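Home Shop Suspension Brakes Workshop Contact

Trurska Fork Fluid for Motocross and Enduro

Made by Flimex. Product code 1325. Sold by the bottle or by the case.

If you've ever come in from a long moto with your forearms pumped solid and a front end that felt nothing like the one you rolled out of the gate with, there's a fair chance your fork oil was past its best. We've been there plenty of times ourselves (usually the week after telling somebody else to change theirs!), and it's a big part of why we carry Trurska and keep coming back to it for our own bikes as well as our customers'.

Trurska is a fully synthetic fluid for the front forks of off-road bikes. It suits closed-cartridge and open-cartridge forks, and it works very happily in the older damper-rod type too, so if you have a vintage bike in the back of the garage waiting on new seals, you can use the same brand across the whole fleet. It was put together with hard, choppy tracks in mind, the sort where the braking bumps get deeper all afternoon and the fork hardly gets a moment to rest between one hit and the next.

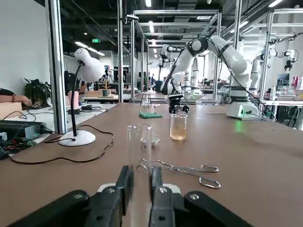
Test tube, small white dish and metal tongs, with a beaker farther back.

What most riders notice first is how steady the fork feels late in the day. Cheaper oil thins out as it heats up, and the front starts diving into corners that it was holding up in perfectly well during the first practice. With Trurska the change from the first lap to the last is small enough that a lot of our club riders have gone back a click or two on their compression, having only added those clicks in the first place to get them through the second moto.

The other thing people mention is stiction, that sticky little hesitation before the fork begins to move. The fluid is slippery on bushings and kind to seals, and on small chatter you get a softer start to the stroke. Nobody is going to mistake a worn fork for a factory one on the strength of an oil change, of course, and if your bushings are down to bare metal please fix those first. But on a fork in decent shape it's money very well spent.

Choosing your weight

There are three weights in the range, and we're asked about this more than anything else on the page, so let's take it slowly.

Light is the one for most modern closed-cartridge forks, and it's the one to buy if your manual simply says to use the factory fluid. Start there, ride it, and do your tuning with the clickers.

Medium is a good match for open-cartridge forks and for trail and enduro bikes. Bigger riders on mini bikes often like it as well, and so do quite a few parents whose kids are halfway between spring rates and growing by the minute.

Heavy is meant for damper-rod forks, mostly vintage bikes and small play bikes, where the thickness of the oil does nearly all of the work. Please don't put it in a cartridge fork in the hope of stiffening things up. You'll end up with a harsh front wheel that packs down in the whoops, and you'll have to drain it all out again.
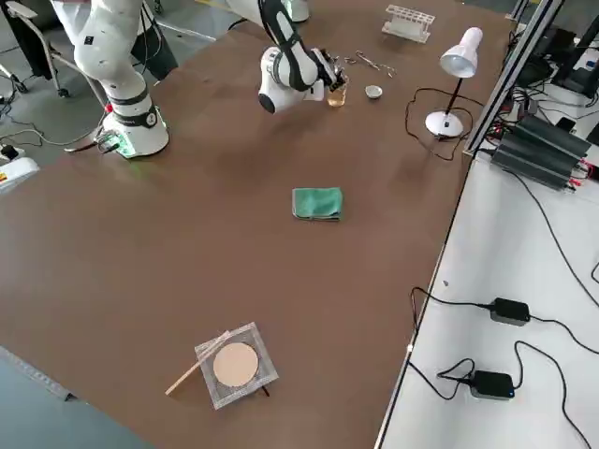 One caution about swapping between brands. Weight numbers on fork oil aren't nearly as standard as they ought to be, and one maker's light can flow more like another maker's medium. If you're moving over from something else and you liked the way it felt, go by the viscosity printed on the side of the bottle. If you can't make sense of it, send us a message with the name of what you've been using and we'll have a look for you.

How often to change it

For motocross we suggest fresh fluid every 40 hours, with new seals at the same time if they've begun to weep. Racing in deep sand or mud is much tougher on everything, so cut that down if you ride in a lot of either. Trail riders can usually go a full season. A nice habit is to get it done in March, before the calendar fills up and before every suspension shop in the county has a line out the door.

If you do your own, give yourself a clean bench and more rags than you think you need. Drain each leg fully, pump the damper rod until nothing else comes out, and rinse with a little new fluid if what came out was gray. Fill, bleed slowly, and let the leg stand for a few minutes before you set your final level or volume. Small bubbles take their time coming up, and it's very easy to be fooled by them. 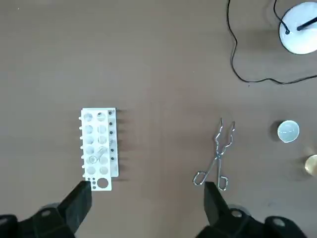

Please follow your manual for the amount, as it really does vary from one model year to the next, even on bikes that look identical with the plastics on. Adding a small amount to the outer chamber helps against bottoming on big jumps, and taking a small amount out gives you a plusher feel through the last part of the travel. Make changes a little at a time, do both legs the same, and write it down on something you won't lose. (The inside of the toolbox lid has served us very well over the years.)

Storage and handling

An unopened bottle keeps for five years in a cool, dry place. Once it's open, put the cap back on tightly and try to use it within the season. Don't mix Trurska with leftover fluid from another brand, and take your old oil to a collection point along with your engine oil. Keep it well away from brake discs and pads while you work. 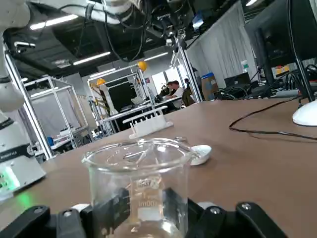
A 100ml beaker with a glass stirring rod.

Ordering

Bottles ship from our Plilley warehouse, and you can mix weights within a case at no extra charge. Clubs and suspension shops are welcome to ask about drums. Returns are fine on anything with the seal unbroken.

Last updated: 7th May

Related items
Kodikara Fork Seal and Wiper Set
Kodikara Seal Driver, Split Type
Flimex Shock Fluid
Flimex Air Filter Oil
Fork Bleeder Screws, Pair
Fork Oil Level Syringe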